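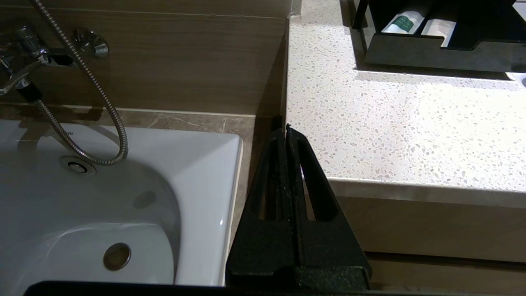

The capacity of a vessel and the volume it can usefully hold are different quantities, and the design of a domestic water installation depends on keeping them apart. Capacity is measured to the lowest point at which water can leave over the top. Useful volume is measured to the overflow, and is reduced further by whatever is to be placed in the water. A bath with a flat rim running round it, as in the white tub shown at the head of this chapter, makes the first measurement easy to define, provided that the rim has been set level. The rounded inner edge makes it slightly harder to carry out, as the side wall does not meet the rim at a sharp corner and the plan area of the water surface increases over the last part of the rise. For most purposes the increase can be ignored. It matters when the height between the overflow and the rim is small, and this is the case in many shallow baths.

Three levels are used throughout the chapter. The spill level is the level at which water first passes over the rim. The overflow level is the lowest point of the overflow opening, which will be called the lip. The bathing level is the level of still water before the bather enters. The vertical distance between the lip and the spill level is the freeboard, and the volume contained in that distance is the freeboard volume. Students often confuse the freeboard with the air gap. The air gap is measured from the spill level upwards to the outlet of the tap and protects the supply from backflow. It is treated separately in the next chapter.

An overflow does not discharge at its full rate as soon as water reaches the lip. At first the opening behaves as a weir, and the flow depends strongly on the depth of water above the lip. Once the opening is submerged it behaves as an orifice, and further increases in depth produce a much smaller gain in flow. The pipe or channel behind the opening may then take over as the limiting part, in particular where it shares a trap with the waste outlet. A figure for overflow capacity has little meaning unless the depth at which it was measured is stated with it.

The following case is used in several of the exercises. A deep bath in the Gutthorpe test house has a capacity of 406 litres to the spill level. The two taps together deliver 29 litres per minute when both are fully open and no other fitting is in use. The overflow is taken to discharge 15 litres per minute, and the freeboard volume is 28 litres.

With the waste closed and the overflow blocked, the time taken to reach the spill level is the capacity divided by the rate of supply, or 14 minutes. With the overflow clear, the bath fills to the lip in slightly over 13 minutes. From that moment the net rate of gain is the supply less the discharge, or 14 litres per minute, and the freeboard volume is used up in 2 minutes. The overflow has therefore delayed the spill. It has not prevented it. The treatment assumes that the full discharge is available from the lip upwards, and for the reasons given above the true delay will be shorter.

Two conclusions are drawn from this in practice. The first is that a large tap should not be fitted without checking the overflow, however generous the bath. The second is that the greater part of the delay is provided by storage when the overflow is undersized, so that any error in levelling has a direct effect. A tilt along the length of the bath lowers the spill level at one end while leaving the opposite end apparently safe. If the overflow is at the higher end, the lip rises in relation to the low part of the rim and the freeboard is reduced twice over.

The bather complicates the matter. A person sitting in still water displaces a volume equal to the part of the body below the surface, and the level rises accordingly. If the bath has been filled to the lip, the displaced water enters the freeboard almost at once, far faster than the overflow can remove it. Movement adds waves, which are highest at the ends. Vigfúsdóttir, whose method is followed here, recommends that the bathing level be fixed by working downwards from the lip, subtracting the displaced volume of the largest expected user, and that the hot water store be sized on the result. The Tarnero method works upwards from a fixed depth over the waste. The two give similar answers for baths with steep sides and differ noticeably where the sides slope — the plan area then changes with depth and a fixed depth no longer stands for a fixed volume.

Volume at a given depth may be found by calculation or by filling. Calculation requires the plan area at a number of levels, summed by any of the usual rules. Filling requires a meter in the supply or a vessel of known volume, and is generally quicker. The Wokmont procedure, set out later in the chapter, uses a metered supply at a low steady rate with readings taken against a vertical scale held clear of the sloping end. Water should be allowed to come to rest before each reading. The scale must stand on the same point of the base every time, as the base falls towards the waste and a shift along it will alter the zero.

Hot and cold supply have so far been treated as a single flow. The next section separates them and considers the temperature of the mixture.

Hipólito Ibarra
January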